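Teleoperation station check, Skerodano simulator
Station: Arruda
Checked by: Benedita Patrício
When: Sunday, before the first session

1. Headset strap and lens covers
OK. Someone has adjusted the strap to fit a melon. Reset.

2. Hand controller, trigger travel
OK. Full squeeze closes the fingers, full release opens them. Trigger squeaks. Squeak reported in March and evidently under consideration.

3. Hold-to-move switch
OK. Arm stops when the switch is released. Tried it five times, the last one purely for enjoyment.

4. Emergency stop, desk button
PASS WITH COMMENT. Button works. It had a mug in front of it. Mug relocated.

5. Wrist view, fingers open at start
OK. Both gray pads visible, nothing between them. Tips don't look quite level on screen, so compare with the last check before anyone starts recalibrating.

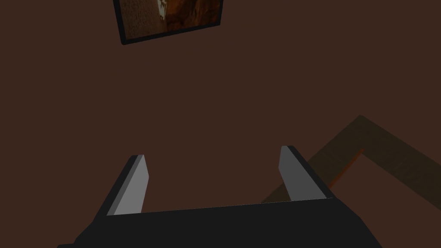 Item 5, wrist view: gripper open, framed picture upper left, wooden rails at right.

6. Control delay
FAIL, then OK. First reading 279 ms against a limit of 179. Closed the Nasance updater, which had chosen its moment, and got 49. Please switch off automatic updates on this machine. I have asked before, in larger letters.

7. Demonstration storage
OK. 296 recordings on the drive. Three are named "test", "test2" and "REALtest". Owners to rename or delete them before training picks them up.

8. Operator seating and breaks
COMMENT. Chair sinks slowly during use. By the end of a long session the operator is teaching the robot from under the desk. Replacement requested from Fanbridge.

9. Floor cables
OK. Taped down. Tape lifting near the door, redo this week.

Result: station cleared for use. Items 6 and 8 stay open.
Signed: B. Patrício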